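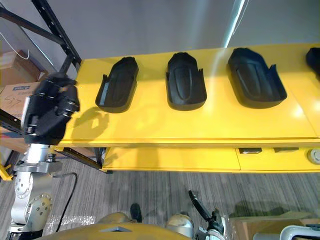
# Questions about the Lornau Twin Study

**What is the study about?**

We want to understand how much of a person's temper comes from the family genes and how much from the home, the school and the friends. We follow 146 pairs of twins who grew up in Lornau and in the villages near Memitden.

**Must twins be identical to take part?**

No. We need both kinds. Identical twins share practically all their genes, other twins share on average half. When we compare the two groups, we can estimate the part of heredity.

**We were raised in different homes. Can we still join?**

Yes, please write to us. Such pairs are rare and we have only 18 of them.

**What do I have to do?**

You fill in a questionnaire once a year, in September, and you come one time for a talk at our office in Hamel. The questionnaire has 30 pages, but many of them are short -- you can stop and continue another day. 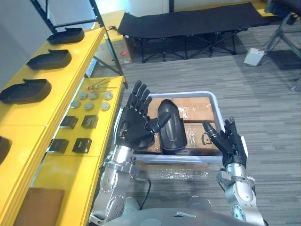
Please answer it alone, without your twin in the room. Twins who fill it in together tend to agree with each other more than they would otherwise, and then we cannot use the answers.

**Will you tell me if my character is inherited?**

We cannot do this. The word "heritability" speaks about differences inside a group of people. If we find that it is 40 per cent for shyness, it does not mean that 40 per cent of your own shyness comes from your parents.

**Do you take blood?**

Only a sample of saliva, and you may refuse it and stay in the study.

**Who can see my answers?**

The research group, under a code number. Your twin cannot see them, also not if he or she asks for it.

**Can I leave the study?**

At any time, and you need not give a reason. If your twin wishes to stay, we keep his or her answers but delete yours.

**Where is the office?**

In Hamel, Pasness building, room 621. The lift is on the left side of the entrance.

Last changed: January 9, 2025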